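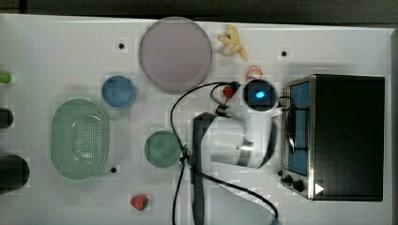

Homport Countertop Toaster Oven – three months in

Reviewed by Wayne Gill, 2 Apr 2022

I bought the Homport in December after our old toaster finally quit, and I went in expecting to be let down. The box promised it would "replace your full-size oven." I have owned two small ovens before and heard that line both times. It was wrong both times.

The looks are fine. It's a black box with a flat top, some brushed stainless at the side of the door, and a blue tint to the glass. I don't care for the tint. With the kitchen light on I can't judge how brown a slice of bread is without opening the door, and opening the door lets the heat out. My wife says it looks smart. It probably does, but I wanted to see my toast.

There are two knobs, one smaller than the other, and no screen. That part I like. The markings are another story. I turned the wrong knob more than once in the first week, and the temperature one has no click to it, so you're guessing between settings. I put an oven thermometer inside and it ran 35 degrees hot for most of the first month. I now set everything low and keep an eye on it.

Toast: okay. The back comes out darker than the front, and you have to turn the slices halfway through. Cheese on toast is where it does its best work, and I'd be lying if I said we didn't make a lot of it.

Frozen pizza: only the small ones. A regular one hits the door. The box says otherwise, and I would love to know whose pizza they measured.

Cookies: I got 8 on the tray. Fine if you want 8 cookies. The ones in the back corner burned on the first batch, and on the second I left that corner empty.

Roast vegetables were the surprise. Carrots and potatoes came out properly crisp, and the kitchen stayed a lot cooler than it does with the big oven going.

It eats counter space. Measure before you order, and leave a gap at the sides, as the manual asks for one and the outside does get hot. Ours sits at the end of the counter with plates and toy fruit crowding up to it, and I'm forever moving something to get the door open.

Cleaning is a pain. The crumb tray slides out easily enough, but grease gets in behind the rack and stays there. I tried the Flarkik oven spray that came up as a suggested add-on and wouldn't bother again. Dish soap and an old toothbrush did the same job.

The listing has over 2,000 ratings and most of them are glowing. A good many seem to have been written the day it arrived. I'd put more stock in the ones from people who have had to scrub it.

Would I pay $200 for it again? No. On sale, maybe – it does small jobs well enough and we use it most days. The big oven is staying.

Three stars out of five.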